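收纳与整理 > 分拣箱怎么配

主题:小件分拣用敞口塑料箱,颜色要不要固定对应类别?

楼主 tosteton_17
工作间重新规划,准备把散件全部改成敞口塑料箱。现在的分歧是颜色:一种做法是一色一类,另一种是颜色随意,只认标签。预算1,993元,含货架层板。求实际用过的人给意见。

2楼 Poonam Pant
支持一色一类。远距离认颜色比认字快。缺点是后期补货,同色不一定买得到,下单时多留几只备用。

3楼 硬纸板
不同意楼上。类别超过9个,颜色就不够分了,浅蓝和浅灰在灯光差的地方容易混。标签贴箱体短边,字高17毫米,够用。

4楼 Bernardo Mota
两种都用过,现在是折中:颜色只分大类,标签分细类。长条形的东西单独处理,横放占底面积,竖放省地方。我这边黄色箱里就是竖着放的,黑色圆柱形那件:
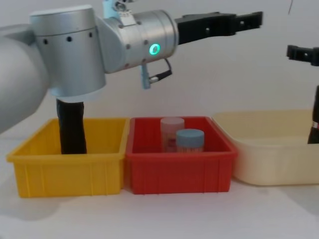

5楼 tosteton_17
回4楼:竖放重心高,箱壁要多高才不倒?

6楼 Bernardo Mota
按物件高度的三分之一起算,底部垫防滑垫。细长件再加隔板。

7楼 硬纸板
三分之一偏低。我按一半算,箱子经常要搬动,三分之一的一拐弯就歪。另外竖放的上方要留净空,层板间距别卡太死。

8楼 Poonam Pant
固定不动的箱子三分之一可以,要搬的按一半。你们说的是两种工况。
补充一点,外表面是软质的别和带毛刺的金属件同箱,容易刮。

9楼 trodolus仓管
箱子尺寸先统一再谈颜色。外宽34厘米的放标准层板比较顺,混用两种宽度,后面怎么排都有缝。

10楼 tosteton_17
收到。暂定:大类按颜色,细类贴标签,外宽统一34厘米,要搬动的竖放箱壁高按一半。层板间距量完再发。

11楼 硬纸板
标签别用纸质的,擦两次就花了。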